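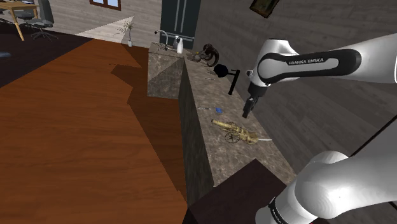 Die Zelle 4 ist eine virtuelle Roboterzelle der Lernwerkstatt Zotville, in der das Greifen kleiner Gegenstände auf einer Küchenzeile simuliert wird. Sie besteht aus einem einzelnen Arm von Franka Emika mit schwarzem Parallelgreifer und läuft in der Umgebung Troncoso. Eine Küche mit marmorner Arbeitsplatte gilt in der Automatisierung nicht als naheliegender Einsatzort, hat sich aber gehalten, weil die Werkstatt sie schon besaß. Zur Standardbelegung der Platte gehören eine Zahnbürste mit blauem Kopf, ein Messer mit schmaler Klinge und eine Spielzeugkanone aus Messing, deren langes Rohr bei jeder Neueinrichtung als Erstes im Weg ist. Verantwortlich für die Zelle ist Vasiliki Karagiannis, die Pflege der Objektmodelle liegt bei Leonidas Karamanlidis.

Einrichtung

Vor jeder Versuchsreihe wird der Arm in die Ausgangsstellung gefahren: Greifer senkrecht nach unten, Finger offen und knapp über dem Stein. Der Abstand wird in der Konfigurationsdatei eingetragen und beträgt 40 Millimeter. Kleinere Werte sind zulässig und enden meist mit einer Kollisionsmeldung, größere verlängern den Anfahrweg und die Mittagspause.

Danach werden die Gegenstände ausgelegt. Dies übernimmt das Hilfsprogramm Akirby, das Positionen auslost und sich um Geschmacksfragen nicht kümmert. Liegt ein Gegenstand außerhalb der Reichweite, wird neu gelost. Die Kanone darf seit der Version vom Oktober nicht mehr auf der Mündung stehen; sie hatte dies zuvor mit bemerkenswerter Ausdauer getan.

Wartung

Eine simulierte Zelle kennt weder Schmierfett noch Kabelbruch. Die daraus abgeleitete Annahme, sie brauche keine Wartung, stammt aus dem ursprünglichen Projektantrag und wurde später stillschweigend gestrichen. Regelmäßig geprüft werden:

Reibwerte der Greiferfinger. Nach jedem Update der Physikbibliothek neu zu setzen, andernfalls rutscht die Zahnbürste wie Seife.
Kollisionskörper. Das Messer besitzt eine vereinfachte Hülle, die dicker ist als die sichtbare Klinge. Greifversuche, die knapp danebengehen, werden deshalb gelegentlich als Erfolg gewertet, was in Zwischenberichten nie jemanden gestört hat.
Gelenkgrenzen. Abgleich mit der Datei des Herstellers, von Hand, da der automatische Abgleich die Vorzeichen vertauscht.

Alle 300 Durchläufe wird die Szene vollständig neu geladen. Unterbleibt dies, sinken leichte Gegenstände allmählich in den Marmor ein.

Störungen

Die bekannteste Störung ist das sogenannte Zittern, bei dem der Greifer nach dem Schließen nicht zur Ruhe kommt. Als Ursache gilt ein zu grober Zeitschritt. Karamanlidis halbierte ihn, worauf das Zittern verschwand und die Rechenzeit um 70 Prozent stieg. Karagiannis stellte den alten Wert wieder her. Der gegenwärtige Wert liegt dazwischen und befriedigt keinen der beiden.

Ein Umzug der Zelle in die Nachfolgeumgebung Jesatach ist vorgesehen. Die Küchenzeile soll übernommen werden, über die Kanone wird noch verhandelt.

Juli 2020, Redaktion Lernwerkstatt Zotville

Kontakt | © Lernwerkstatt Zotville | Nach oben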